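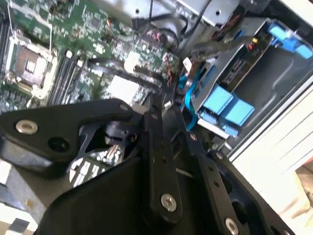 wegener_fan
Posted 28 October 2020
Before anyone tells me to just buy new, I want to know if an old beige desktop is worth bringing back as a backup box. The Brerkthorpe surplus shop sold it to me as "tested, needs CPU only." The socket is empty with the metal load plate over it, the blue SATA cables are still in there by the drive cage, and I can't see anything burned. Shop wants 165 for a matching processor. I have my doubts about the "tested" part. Tested with what?

Privodow
165 for a chip that old is robbery. Get one used and spend the difference on an SSD.

baster428
Disagree. Used chips are fine until you get a dead one and can't tell if it's the chip or the board. At least the shop has a counter you can walk back to.

Privodow
A counter with a "no returns on parts" sign on it. I've been there.

baster428
That was for cables when I went in March. Ask them.

oldtin_1389
Forget the price for a minute. Did you lift the plate and look at the socket under a good light? If it's the kind with pins in the socket, one bent pin and you've bought a box of spare screws. I wouldn't believe a sticker that says tested on a board with no CPU in it.

wegener_fan
Haven't lifted it yet. Will do tonight. The lever feels a bit stiff.

oldtin_1389
Stiff is normal. Don't force it sideways.

Privodow
And pull the drives before you power anything. I wouldn't trust that supply with data on them.

wegener_fan
Fine, but I'm not paying 165 till they show me it booting on their bench. Will call them tomorrow.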